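Nillmont Footwear Reuse Program Opens Second Intake Table

2022-02-06

The Nillmont Footwear Reuse Program has opened a second intake table at its Verora Street building. The program accepts single pairs and boxed lots from residents and shops, and passes usable shoes to schools and shelters in the county. In its last full year it placed 903 pairs, against a goal of 1,000.

Each shoe is now laid on a blue mat on a pale tabletop before it is assigned to a shelf.

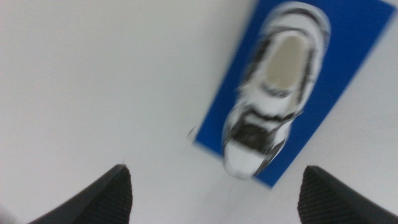 What is checked

Intake staff record the size, the closure and the state of the upper, the collar and the insole. Sole wear is graded separately on a scale adopted in August. Pairs that fall below the middle grade go to the Flimov recycling contract and are not offered for wear.
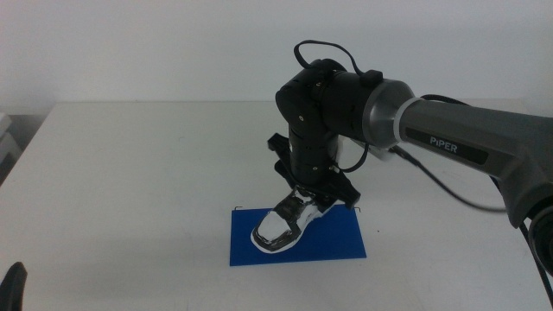 White shoes remain the hardest category to grade, according to program director Vinh Cao. Scuffs that would pass unseen on a brown boot must be told apart from color that belongs to the design. A white sneaker with black accents along the sides and around the laces, such as the one on the mat, is entered as two-color so that its dark areas are not logged as damage. "We had 17 pairs sent back to the wrong shelf for that reason alone," Mr. Cao said.

The view into the shoe from overhead is used for the collar and the lining — a pale insole is noted by shade, and any dark areas near the opening are compared with the rest of the upper. 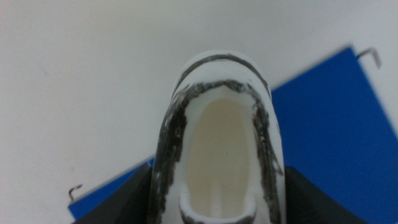

Drop-off and funding

The second table was paid for by a grant of $300 from the Đinh Family Fund, together with program reserves. Shoes should be tied or banded in pairs. Ice skates, ski boots and shoes with metal cleats cannot be accepted. Questions about large lots should be directed to Diệp Vũ, intake coordinator, at the front desk.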